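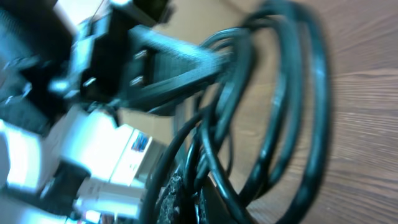

Black plug with two metal prongs.

Spring hiring in the packing sheds, and a long word about references

Hello again from the Zondano office! April is when our phones start up, and if you were on our books last year you already know what that means: the Alcantara sheds are getting ready to run, the Umlow warehouse wants people for the loading side, and everyone who has been meaning to update their paperwork since Thanksgiving wants to do it on the same morning. We love seeing you all, we really do, but the front room only holds so many chairs, so we thought we'd put as much as we can in the newsletter and save some of you the drive into Wungate.

First, the openings. Alcantara has asked us for 18 people to start with, mostly on the sorting and boxing lines, with a few places in the cold rooms for anyone who doesn't mind wearing a winter coat in June. (Some folks ask for the cold rooms every year. It's quieter in there, and the breaks are a little longer.) The first shift starts at 7 in the morning and it means 7, with your hair tied back and your boots on, so please think about your ride before you say yes. Last season we had some very good workers who lost their spots over nothing but a carpool that fell apart, and it was a shame for them and for the line leads who had just finished teaching them the job.

Umlow is a different kind of work and a different kind of place. The pay is a little better, the building is a lot bigger, and you'll walk more than you expect to. They would like people who have worked in a warehouse before, but they've told us they will train if the person seems steady. If you have a forklift card, bring it in even if it has run out, as they may be willing to help you renew it. We can't promise that part, so please don't quit anything on the strength of it!

Now, references. We get more questions about these than about anything else, including pay, and I've been promising to write something down for ages.

Both employers want two references from you this year. In the past Alcantara was happy with one, and often with none if you had been with them the summer before, but that has changed. Returning workers need two as well. I know, and I said what you're probably saying when the letter came, but there it is.

A reference is simply somebody who has seen you work and is willing to talk about it for a few minutes on the phone. It does not have to be a boss. A line lead is fine, or a shift supervisor, or somebody you cooked alongside in a school kitchen for three winters. If you've been home with children or looking after a parent, we'd be glad to talk to the person who runs the church supper you help with, or the neighbor who pays you to mow and haul. What the sheds want to know is whether you come when you say you will, and whether people get along with you. Please don't put down your spouse or your sister. We've had a few sisters over the years and they were all very complimentary.

Do ask people before you write down their names. It's polite, of course, but it also makes the call go so much better. When we ring someone out of the blue and say we're calling from Zondano, a good half of them think we are selling something and hang up, and then we have to call you, and you have to call them, and by that time the week is gone. A quick text is plenty. Tell them what job it is, and tell them to expect a Wungate number. While you're at it, check that the number you have is still theirs.

People worry a great deal about old jobs that ended badly. If you left a place on poor terms you are not obliged to choose that manager as a reference, and we won't go looking for them behind your back. You should still list the job on your work history, with the right months as best you remember them, and if there is something you'd like to explain then explain it to us in plain words. We have heard just about everything. A short, straight answer ("the hours were cut and I got upset and walked out") does far less harm than a blank space where a job ought to be.

The same goes for places that have closed. Several of you worked at the old box plant, and there is no one left there to call. Write the name of the plant and the word "closed" next to it, and if you're still in touch with anyone who worked on your shift, put that person down. A last pay stub or an old badge helps too, if you happen to have kept such a thing in a drawer.

We keep references on file for a year, so if you gave us two last April for the Umlow job and they haven't moved or changed their numbers, you can tell us to use the same ones. You do have to tell us, though. We aren't allowed to just go ahead and call them again without your say-so, and a message on the office machine counts as say-so, as long as you leave your full name and speak up a little.

Once your references are in, give us 7 working days. Most of the time it's quicker, but it depends on other people picking up their phones, and there's no hurrying some of them. If we're stuck on one, we will let you know and you can give us another name. You won't lose your place in line while that's going on. Please don't take silence as a no! If either employer turns you down we will call you ourselves, and we'll try to find out why, and if there is something else on the board that might suit you we'll talk about that in the same call.

A few odds and ends while I have you. The availability sheet has a new box for evenings, and we need it filled in even if the answer is no. If you have a vacation or a surgery or a wedding coming up, write it down now, as the sheds are very good about time off they know about and not at all good about the other kind. If your address has changed since last season, please fix that with us before your first paycheck goes out, and bring something with the new address on it. And if you borrowed one of our clipboards, we'd be happy to have it back, no questions asked.

Sheets and reference forms are on the table just inside the door, in English and Spanish, and you're welcome to take a few extra for family. If you'd like help filling yours in, come in the afternoon when it's calmer and one of us will sit down with you. The side lot is open for parking again, but the bakery would like us to leave them the two spaces nearest their door.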